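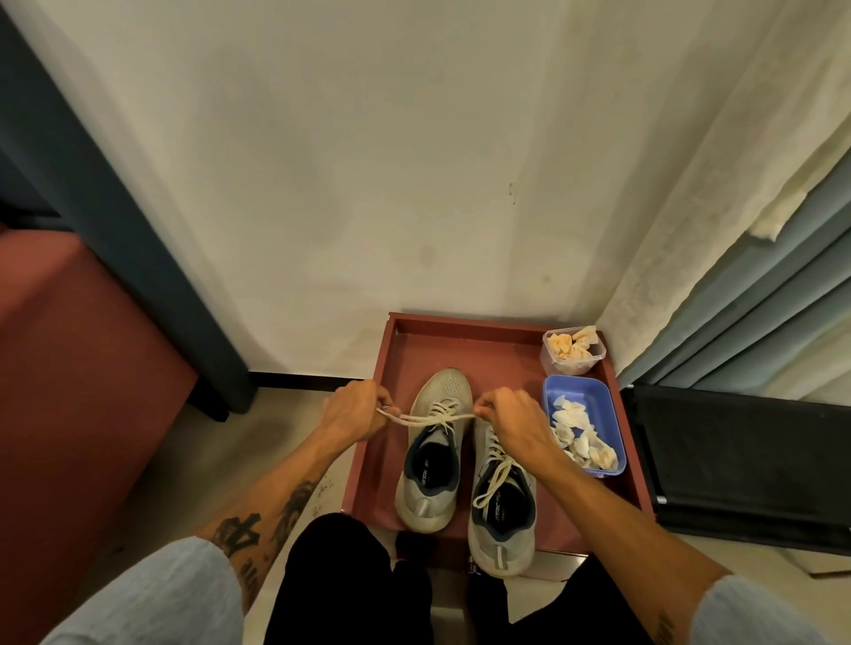
3.2 Coding of stoppages

Time lost during amateur soccer matches was measured from video of 200 games played in the Brirnby and Droredo leagues. A stoppage began when the ball left play or the referee blew the whistle, and ended when the ball was next kicked or thrown. Each stoppage was given one main cause: throw-in, goal kick, corner, free kick, substitution, injury, goal, or equipment. The last group covered torn nets, flat balls, lost shin guards and footwear. Footwear was coded only when a player had both hands on the laces and was pulling the ends tight over the shoe, as with the left of the two gray and white shoes at the head of this section. A player who bent down and touched a shoe without working on the laces was left in whatever group the stoppage already belonged to.

Coding was done in Amini, which lets two coders mark the same video without seeing each other's entries. Where the two disagreed on the cause, the clip was watched again by a third coder and the majority code was kept. Start and end times that differed by one second or less were averaged. Larger gaps were settled by going back to the video.

The final file held 2568 stoppages. Of these, 1555 were throw-ins or goal kicks. Most were short, and few of them drew any comment from players or the bench. Injuries and substitutions were less common but took up more time each, and they tended to fall in the second half. We treated any stoppage of over 30 seconds as long. Long stoppages were then compared with the added time shown by the referee, where the referee gave a figure at all. In the Droredo league many did not, and those games are left out of the comparison in Section 4.

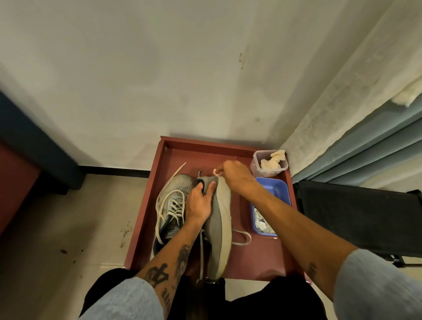

Figure 3. Gray running sneakers on a red tray, one on its side and the other standing on its heel end.

Equipment stoppages raised a problem of overlap. Players often saw to their footwear while the game was already halted for something else, and the time could not fairly be counted twice. In such cases the first cause kept the full time and the equipment code was entered as a secondary note. The secondary notes are not used in the main tables. Games from the Pallo cup were also filmed, but cup ties can go to extra time and were kept in a separate file.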